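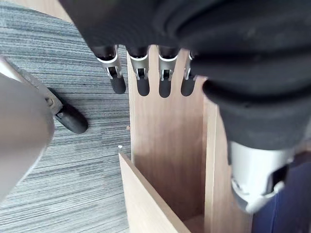
Week 10 notes: closing a hand on a thin edge
Zoriana Zakharchenko

Okay, so last time we got as far as the pregrasp, and a few of you asked why I keep going on about it. Thin upright panels are mean! The hand has to straddle the top edge, fingers on one face and thumb on the other, and a small error in yaw means one finger lands way before its neighbors.

My recipe in the Muluden planner goes like this. Fit a plane to the panel, take its top edge, line up the finger row with that edge, then come straight down (no fancy curves, please). Stop before contact and check the plane fit again from the wrist camera. I throw out any fit with fewer than 128 inlier points.

Then close the thumb first, slowly, in position mode. Switch to torque mode at first touch and let the fingers follow. Yaw Agyeman likes closing everything at once, and you can try his version too, it's in the same folder.

For the lab: run both on log 11, plot the contact times per finger, and bring the plots with you. Reading is the Adjei handout, just the part on edge grasps.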